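Estness Neighbors
Home | Minutes | Newsletter | Contact

Minutes of the Winter Meeting
Posted by Iona Lamont
January 30, 2022

Hello all! I said I'd take the minutes this time and so I have, with the usual warning that I write the way I talk. If I've put words in your mouth, email me and I'll fix them before the next meeting.

At the table: Matilde Gouveia (running the meeting), Santino Gallardo, Catriona MacLeish, Rafsan Ekanayake, and me. A few folks from Gunn Street sat in for the first half and left when we got to the drainage part, and I don't blame them one bit.

Minutes from December

Matilde read them out. Catriona pointed out that I had her down as voting for the new sign when she had abstained, and she was right, so that's corrected. Approved after that.

Money

Rafsan has the books this year and he brought a printout, bless him. We have $1,858 in the account. Of that, $300 is set aside for the seed swap and can't be touched, and we owe the print shop $36 for the last batch of flyers. Santino asked why we're still printing flyers. Long talk! The upshot is that people on the lower end of Gunn Street mostly don't read the emails, and they do come to things when there's paper in the mailbox, so we'll keep on with flyers for the seed swap and the spring cleanup and go email-only for everything else. All in favor except Santino, who wanted it written down that he still thinks it's a waste of paper. Written down, Santino.

The footpath

This took up most of the evening. The path behind the Osis building floods every time we get a proper rain, and the stretch by the culvert has washed out again. I walked it on my way over and had to go up on the grass in two places. Matilde has been back and forth with the county, and they say the culvert is theirs but the path isn't. The Osis people say the path isn't theirs either. Matilde has an old plat map from when she bought her house and she thinks it shows an easement running to the association, which would make the path ours, and I can't say anybody looked thrilled.

Santino got a quote for gravel and a bit of edging, $900 with delivery, and that's with us doing the spreading ourselves. Rafsan said we could cover it, but it would leave us thin for the summer picnic. Catriona asked whether gravel would just wash down into the culvert again come the first storm. Santino said the edging is there to hold it. Catriona said the edging was there to hold it last time too (it was, I remember, I helped put it in). 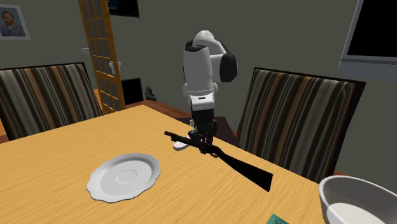
So then we went around the table on whether to do gravel now or wait and ask the county for help with the drain first. My own feeling was that we should wait. I hate wading through that mud as much as anyone, but I'd hate to see the money go down the drain in the most literal way possible. Catriona was with me. Santino wanted to go ahead, and Rafsan was on the fence until Matilde said the county has a person who comes out and looks at drainage for free if you fill in the form. That settled it. Matilde will send in the form, and we'll put up a sign at each end of the path in the meantime. Santino has some leftover boards for the signs and said he'd paint them himself.

One of the Gunn Street neighbors asked before leaving if we could at least lay down some straw. Yes! Rafsan has two bales from his fall porch display and will drop them off by the culvert.

Seed swap

Much happier subject. We're doing it in the church basement again, same setup as before, with the long tables along the windows. Catriona is in charge and she would like people to please, please label their envelopes. Last year we had a whole shoebox of mystery beans, and I planted some, and they came up as squash.

Liltetti, the bakery that opened by the post office, has offered to bring rolls and coffee if we let them set out their cards. Everybody said yes to that before Matilde had even finished the sentence. Santino will handle the coffee urn, which still leaks at the spigot. I said I'd look for a new washer at the hardware store. If I can't find one we'll put a bowl under it like always.

We talked a little about having a kids' corner with pots to paint. I'm willing to run it but I need one more grown-up, so if you're reading this and you don't mind paint on your sleeves, get in touch with me.

Newsletter

I'm behind. The winter issue should have gone out already and it hasn't, and that's on me. I have Rafsan's piece about the bird feeders and Catriona's soup recipe, and I'm still short one page. Matilde offered to write up the history of the plat map, which I think people will enjoy more than she expects. She'll get it to me next week.

Other business

The streetlight across from the mailboxes is out again. Santino will call it in.

Somebody has been leaving dog bags on top of the hedge by the bus stop. We don't know who. Catriona offered to write a polite note for the bulletin board, and then read us a draft that wasn't all that polite, so Matilde is going to go over it first.

Rafsan asked if we could start the meetings half an hour earlier since his little one goes to bed at eight. No objections, so we'll try it next time and see if people can make it after work.

To do

Matilde: county drainage form, plat map article, tone down the hedge note
Santino: path signs, streetlight, coffee urn
Rafsan: pay the print shop, straw bales
Catriona: seed swap flyer, book the basement
Iona: newsletter, washer for the urn, find a paint helper

We wrapped up a bit later than planned and stood around in the hall for a good while after that, talking about tomatoes. Somebody left a green scarf on the coat hooks. I have it at my house, so come by and get it.

Iona

Filed under: Minutes
Older: December minutes (corrected)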